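# Nenda folding paper kit, large set – my review after two months

I bought the Nenda set from the Powell shop in Flundarholm, because I wanted something to do with my hands in the dark evenings. It is a kit for making a white folded structure with many small compartments. You can keep small things in it or leave it on a shelf as a decoration. I have now built it 2 times, the second time for my sister.

The sheets come flat and already scored, 16 of them, in a thin envelope. The paper is heavy and it folds cleanly if you press the line with a spoon first. The instructions are only drawings. For the outer walls this is enough, but step 7, where the narrow triangular pockets are closed at the point, I had to do again 3 times. One more drawing from the side would help very much.
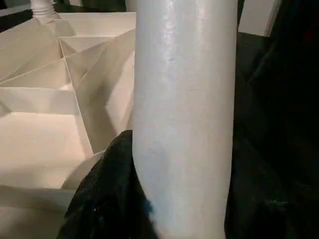
What I like most is how it takes the light. Under a warm lamp the white paper becomes cream, and every fold has its own shadow. In daylight it is more plain, but still nice. I did not expect that simple straight creases could give so much depth.

The thin partitions are the weak part. They stand well when you leave them alone, but if you put your fingers in a narrow compartment to take out a paper clip, you can easily bend a wall. I now use mine only for light things – stamps, thread, some buttons. For keys or coins I would take the Donder tray, which is less beautiful but does not mind rough hands.

Dust is also a question. It collects in the corners, and a cloth cannot reach there. A soft dry paintbrush does the work well. Please do not use water!

The price is fair for the quality of the paper, and there were two spare sheets in my envelope. The shop told me that a coloured set will come in May, but I think I will stay with white.

I recommend it to patient people. For small children it is too difficult, and the walls would not live long.

28 Feb 2020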